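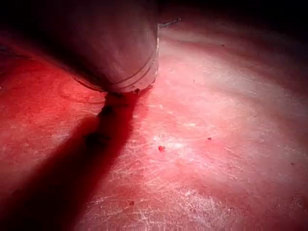
4. How the Brotside stories get their shape

4.1 Where the reports came from

I should say up front that I grew up on these stories, so I'm hardly a neutral party. My older cousins swore there was something in the reservoir at Brotside, and I spent a good chunk of my childhood refusing to put my feet in the water. When I started this project I wanted to know something fairly simple: when a person tells a story about a creature they believe they saw, which parts of the story are theirs, and which parts come from all the tellings they heard before?

The raw pile was 3318 messages from the old Gralterari message board, which ran a section for "odd animals and worse" (their name, and I love it). A lot of those messages weren't reports at all. People argued about boat ramps, sold camping gear, asked whether anyone had the recipe from the fish fry. I read every one of them anyway, partly out of duty and partly because the fish fry threads got really heated. Once I'd pulled out everything that wasn't an account of an encounter, I had 1135 left. Taking out reposts and near copies of the same account brought it down to 801, and those make up the set I use in the rest of this section. My copy of the board was saved on 2021-04-28, so anything posted after that isn't in here.

A few words on what I counted as an account. The teller had to put somebody at a place, and that somebody had to see, hear or smell a thing they couldn't explain. It could be the teller, or a brother-in-law, or a guy at the bait shop. I didn't care whether it was believable. One of my favorites has the creature knocking on the door of a camper and then, apparently, leaving when it heard the radio. It stayed in.

4.2 Sorting by distance

The first thing I did was mark how far the teller stood from the event, and I don't mean in yards. I used four levels: I saw it, someone I know saw it, someone they know saw it, and everybody around here knows. That last one is a mess to work with, but it's also the level where the creature is most itself, if that makes sense. It has a name, it has habits, it keeps to one side of the water.

Of the 801 accounts, 645 gave me enough to place them at one of the four levels. The others skipped around, sometimes in the middle of a sentence ("we saw it, well, Dad's crew did"), and I left them out of the comparisons but kept them for the close reading in 4.4.

What I expected was that the firsthand accounts would be the richest. I pictured long, sweaty descriptions with eyes and claws. They're the thinnest by a mile! Somebody who says "I saw it" tends to give you a noise, a shape, a bad feeling and then a whole lot about the dog. The dog gets more words than the monster in plenty of them. What the dog did, where the dog went, how the dog has never gone down that path again. Secondhand accounts start to fill in the body. By the time you reach "everybody around here knows," there's a height, a color, a diet and a season.

The season is November, nearly always, and I got a little stuck on that. The board had accounts dated all through the year, but the further the teller was from the event, the more likely the story was to slide into November. Deer season is part of it, I'm sure, and so is the early dark. I also think there was one well-known November story, the Quezada landing story, which pulled the others toward it. I can't prove that with message board posts, and a person with access to older letters or tapes could do better than I can.

4.3 The Quezada landing story

In its usual form, two people pull a boat out at Quezada landing after dark. They hear something walking on the gravel, it stops when they stop, and in the morning the boat has been moved. The boat is what makes the story easy to spot. Tellers drop the gravel, swap the people, change the weather and even change the lake, but they hang on to the moved boat. When the boat goes, it turns into a canoe, a cooler or (twice, from the same teller) a lawn mower.

I tried running a phrase matcher over the set, a little program called Kornex that a classmate recommended, hoping it would group the variants for me. It did all right with the boats. It had no idea what to do with the lawn mower, so I went back to colored pencils and a long table, and the groupings I report are all from the hand sort.

4.4 Tellers who argue with the story

The accounts I left out of the level comparison turned out to be the most fun to read closely. A lot of them come from people who are correcting a previous teller. They don't say the creature isn't real. They say it was the other bank, or that it doesn't go uphill, or that the first poster plainly never met it, with the kind of confidence I'd reserve for my own phone number. Folklorists have long noticed that people argue a legend into shape, and I saw that here on a small scale: a detail shows up, two people object, and the version that comes out of the squabble is the one repeated in later threads.

I kept a separate list of details that were objected to and never came back. Wings are on it. So is a tail, which one poster defended for most of a winter before giving up. The smell (wet pennies, mostly) was never challenged by anyone in the set, and I take it up again in Section 5 along with the sounds.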